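The wall in the fellowship hall

When I came to Ernley I had a degree in surveying, two suitcases and a very poor opinion of church painting in this country. I grew up with walls full of saints. In the church of my grandmother there was not one empty piece of plaster, and every face looked at you with those big eyes, so as a child I behaved well without anyone telling me. In Ernley the walls were cream. I thought, how do these people pray?

I am writing this because last September Zewditu Worku finished her painting in our fellowship hall, and since then I have had many conversations about it, some friendly and some less. I am not an art person. I only held the ladder and mixed the colours. But I was there nearly every evening, and I would like to put down what I remember before I begin to improve it.

The painting shows the three holy children in the furnace, with the angel. If you know our tradition you know this subject well. The three stand close together with their hands raised, and the angel protects them with a long staff. Zewditu did the first drawing in charcoal directly on the wall and then left it for a week. She said she wanted to see if she would still agree with it. She did not agree with the angel, and she rubbed him out completely. The new angel was taller, and his wing goes behind the door frame, so you must imagine the rest of it.

The fire was the difficult part. In my grandmother's church the fire is red, flat, with small regular tongues like leaves on a hedge. Zewditu wanted it orange. I must tell you how much talk there was about orange. Elie Geagea, who was raised Maronite and comes to us because of his wife, was for it from the first evening. He said that red fire is punishment and orange fire is a kitchen, and God was in that furnace like somebody's mother in a kitchen. I don't know if this is good theology but I liked it. Gemechu Lencho was strongly against. He is Protestant, he came to help with the scaffold, and his first question was why we needed pictures at all.

I wish to be fair to Gemechu, as we argued a great deal. His grandfather was converted by reading, he told me, a man alone with a borrowed book under a tree, and in his family the word is the holy thing. A picture for him is something that stands in front of the word. I said that my grandmother could not read and the wall was her book. He said then someone should have taught her to read. I was angry for perhaps two days. Then I thought that he was right also. Someone should have taught her. But she would still have kissed the wall.

Father asked that we do not copy the old models too exactly, and also that we do not change anything. Zewditu nodded to both.

The money came from a sale of bread and coffee and from one gift of 2000 pounds, given in an envelope. It paid for the plaster, which was a bigger job than we expected. The wall had a damp place low on the left side. Bethel Fikre found a man in Madigan who understands lime, and he scraped it back to the brick and made it again, and we waited and waited for it to dry.

In the end the fire is orange, but with a dark red line around each flame. I think this line is for Gemechu, although Zewditu says it is only for the eye. When the afternoon light enters from the car park side, the lower flames seem thinner than the upper ones, almost like you could put a hand through. In the evening under the tubes they become flat again and look more like the flames at home. Some people in the congregation find the faces too modern. Lensa Habte thinks the middle one resembles her brother and she always sits on that side now.

What I have learned, if this is the word, is small. I used to think that a holy picture was finished when it came to us, and that we only received it. Now I have seen an angel rubbed out with a wet cloth on a Tuesday, by a woman who was eating a banana. I expected this to spoil it for me. I still cross myself when I pass that angel, and sometimes I also look at the place near his foot where my own green did not match and she had to cover it.

Gemechu came to the blessing. He stood at the back near the coats with his arms folded, and he sang, because he has a very good voice and can't help it. Afterwards he told me the lettering under the figures was well done.

Next year there may be a second wall, the one opposite, with Jonah. Zewditu has not said yes yet. She wants to see first how the lime behaves in winter.

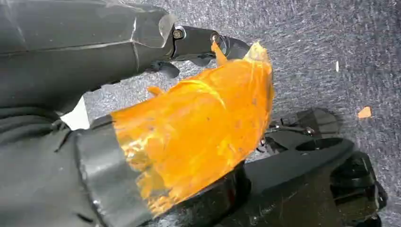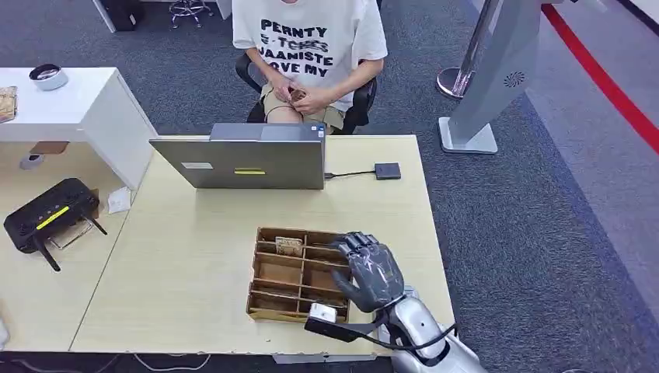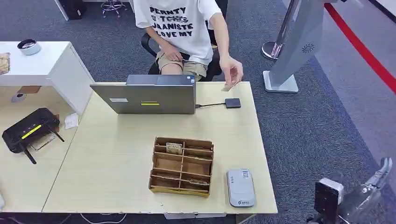
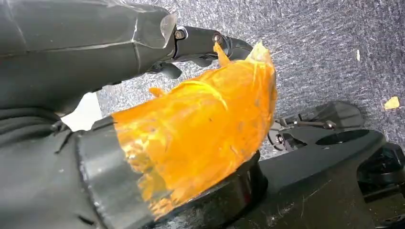
Orange in the first and the last, the desk and laptop in the two between.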